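# The Gelbridge Ferry

2/5/25

My aunt left me her house in Sirkholm, and with it the key to the ferry office, which had been shut since I was at school.

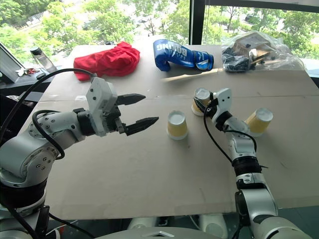
I went over on the morning boat from Gelbridge with one bag and a box of food. The crossing takes 50 minutes when the wind is behind you. I sat inside by the heater and read the solicitor's letter again. The house was mine, the office was mine, and so was whatever the office held. The letter valued the contents at 500 crowns.

The house was cold and smelled of coal. I lit the stove, ate some bread and cheese, and walked down to the harbour before it got dark.

The office door had swollen and I had to put my shoulder to it. Inside there was a counter, a stool and a wall of small wooden drawers, each with a paper label in my aunt's writing. I had expected tickets. The drawers were full of things people had left on the boat. Gloves, mostly. A set of false teeth in a tobacco tin. A child's shoe, a hymn book, a letter to a bank in Atov that had been stamped and never posted. Every item had a card tied to it with the date, the weather and where on the boat it had been found.

I read cards until the light went, then fetched a lamp from the house and carried on.

In the bottom row I found a drawer marked with my father's initials. There was a watch in it, a Charpentier with a cracked glass. The card said: June, flat calm, port side bench, will come back for it.

He went to the mainland when I was 6. My mother told me he had gone in winter, in a storm, and that the boat had nearly turned back. I had always pictured it that way – him at the rail in his heavy coat, the spray coming over.

I wound the watch. It ran for a minute or so and stopped.

In the morning a woman of about 70 knocked on the office window. She had seen the lamp. She asked if we were open again, and I said I didn't know yet.

"I lost a glove," she said. "Green wool, left hand. It was a long time ago."

I asked her what the weather had been like.

"Rain," she said. "I was sitting at the back."

It took me half an hour. The card was very faded but the glove was sound. She put it on there at the counter and held out her hand to look at it, then asked what she owed.

I looked for a list of charges and couldn't find one, so I told her nothing. She thanked me and went down to the boat. I propped the door open with the stool and started on the top row.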